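Home Posts Lists About Contact

We use cookies to keep this site running. Accept / Manage

Crumbs, again

2/27/24

Quick one, kettle's on. Still on the table-sweeping thing I started in October, when I gave up on wet cloths for crumbs. Cloth just pushes them round. Smears. Then you've got a damp cloth full of toast.

So, dustpan and brush. On the table, yes. A set kept only for the table, never the floor, I'm strict about that. Mine was 690 in the old money tin, Lisport market, the stall by the Gwynne bus stop. Cheap bristles but fine.

What I do now. Big white board over the table top, crafts and breakfast both happen on it. Pan down flat first. Short strokes, toward the pan, not great swooping ones or it all goes in your lap. Then turn the pan and go again for the fine dust, theres always a line of it left at the lip. 3 goes usually does it. Pen marks are another matter, the brush wont touch those, that's a job for Saturday.
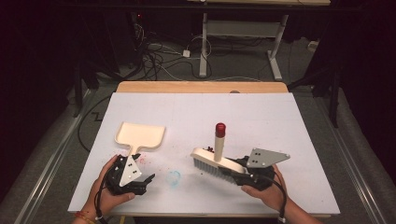 Cream pan, cream brush, white board. Shows every speck, which I like.

Moira wrote in to say she does hers with the pan hanging just under the table edge and sweeps straight off into it, no lip line at all. Tried it this morning. Half on the floor. Will try again with a bigger pan, if the Weltport shop has one.

Right, tea.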